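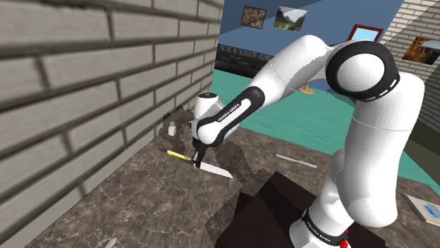
The dealer on the phone said the letter was worth whatever the ship was worth, and the ship was worth very little. He said the Borkelum had carried salt and timber for most of her life and that collectors wanted warships or whalers. If I sent him a scan he would look at it, but he would not promise more than that.

I thanked him and went back to the box. My aunt had bought it at a house sale in Tratadlow, and it had come to me along with her lamp and her winter coats. Most of it was postcards. The letter was in an envelope at the bottom, under a harbor map with a torn fold.

It was written by the ship's cook to the owners, the firm of Karras, and it was a complaint. The bread was bad when it came aboard, he wrote. He had been given 70 pounds of pork and told to sign for 100. He had signed, and he was sorry now that he had. The mate had locked up the coffee. One of the boys had sores on his legs and could not climb, and the captain had put him to work in the galley, where he was at least warm.

The rest was about the cook's own pay. He went over it twice, with the sums written in the margin, and the second time he got a different answer. He asked for the larger one.

There was no stamp on the envelope and no mark from any post office. I took that to mean he had carried it in his coat until the ship reached Fistitz, and then had not sent it. Or a friend had delivered it by hand, and it had lain in the firm's files until somebody cleared them out. I liked the first idea better but I had no reason to.

I scanned both sides and sent them off. The dealer wrote back in September. He could offer 182 dollars, he said, and the map was worth a little more if I wanted to let that go too. The cook's spelling was good for the period.

I read the letter again that night at the kitchen table. I had missed a line along the left edge, written sideways where he had run out of paper. It asked the owners not to tell the captain who had written, and under that he had signed his initials. He had crossed them out - hard enough to go through the page - and then put them in again, smaller.

I told the dealer he could have the map. He sent a check and a form to sign, and the form had a line for the condition of the item and another for where I had gotten it. I wrote down the house sale and my aunt's street.

The letter went back in its envelope. I keep it in the desk now, in the drawer with the bills, and the postcards are still in the box.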